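Genura Packing Station Guide
Section 4: Preparing the table, the foam cubes and the tape

By Meron Tesfamariam
September

Print this page | E-mail this page

4.1 Before you begin

This section explains how to prepare the table for packing the small parts kits of Genura. Please read it fully one time before you do the steps. If you have packed at the Badolora site before, you will find that the order is a little different from what you know, and the tape comes later.

You need the following things on the day:

- one packing table with a white top
- foam cubes, size 52 mm
- one roll of clear packing tape with its cardboard core
- a black marker pen with a fine tip
- a dry cloth and a damp cloth
- folded cartons, type Cisex 400
- a pair of scissors with round ends

Please keep the cartons under the table until step 4.4. A carton standing on the table takes the place of the foam, and then the foam goes on the floor and collects dust.

4.2 Cleaning and marking the table

1. Take everything off the table top, also the small things like paper clips and cut ends of tape.

2. Wipe the table with the damp cloth, then with the dry cloth. Light smudges which do not go away with the cloth are no problem. Sticky places are a problem. Rub them with a small amount of cooking oil and wipe again with soap water.

3. Wait until the top is fully dry. The marker ink runs on a wet table.

4. Draw small black crosses in the working area. They should stand in a loose grid with an open hand of space between them. You do not need a ruler. The crosses only help your eye to put things again in the same place.

5. Let the ink dry for 10 minutes before you touch the crosses.

Note: Do not make the crosses large. A large cross has more ink, and the ink can come off on the foam when the foam is pressed on it. Orange foam shows every black spot.

Note: If a cross becomes pale, draw it again in the same place. Do not draw a new one beside the old one.

4.3 Placing the foam and the tape

1. Take one foam cube from the bag and look at all its sides. A softly rounded edge is acceptable. A torn corner is not acceptable, and this cube goes to the box for filling material.

2. Put the cube on the table top at the upper part of the marked area. It must lie on its flat side.

3. Put the roll of tape at the right, lying flat, so that the round opening looks up. Do not stand the roll on its edge. It rolls away easily and the free end then sticks to the table.

4. Leave the middle of the table free. The carton will come here later. 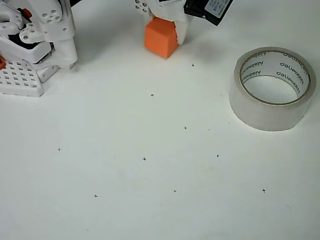 Fig. 4-1. Orange foam cube and clear tape on the marked table top.

Any clear packing tape of good quality can be used. The one in Fig. 4-1 has the name "deli" printed on the inside of the core. When you look down through the hole of the core you should see the clean table. If there are crumbs of foam inside, lift the roll and wipe them away, or they will stick on the side of the tape and the next piece will tear badly.

Caution: Never press the foam cube with the tip of the scissors to test if it is soft. Use a finger.

Caution: Keep the cube away from the sticky side of the tape. When the tape is pulled off from foam, it takes the surface with it and the cube cannot be used for visible places in the kit.

4.4 Closing the first carton

1. Open one carton of type Cisex 400 and fold the bottom flaps, first the short ones and then the long ones.

2. Find the end of the tape with your fingernail. If you cannot find it, turn the roll slowly against the light of the window. Fold the end over by one small finger width, so that you find it next time.

3. Close the bottom with one long piece of tape. It should pass over both edges of the carton and go down the side by the width of your palm.

4. Turn the carton and put it in the middle of the marked area.

5. Put one foam cube in each corner of the bottom. Press it down lightly and let go. It should come back to its form by itself.

6. Put the kit in its bag between the cubes. The bag must not touch the wall of the carton.

7. Close the top in the same way as the bottom.

Note: For the Hầu kits, which have a glass part, put a second layer of cubes over the bag before you close the top. The weight of a closed Hầu carton is 87 grams more than the standard one, and this is correct.

4.5 If something is not right

The tape splits along its length. Cut off the split part with scissors, straight across, and begin again from the full width. Do not try to peel it back with force.

The cube slides when the carton is pushed. The bottom of the carton is dusty, or the cube is too dry and old. Wipe the carton first. If it still slides, take a new cube.

The carton does not close flat. Open it and check that no cube stands on its corner.

The crosses have been wiped away. Repeat 4.2 from step 3. It is better to do this on Friday afternoon, after the last carton, so the table is ready for the next week.

4.6 Storing the material

Put the foam cubes back in their bag and close it loosely. Do not put heavy things on the bag, as foam that stays pressed for many days becomes flat on one side. Keep the tape in a drawer, lying flat as on the table, away from the heater. Write the month of opening on the foam bag with the marker pen.

For the labels and the carton list, continue with Section 5.

Last updated: September

Print this page | E-mail this page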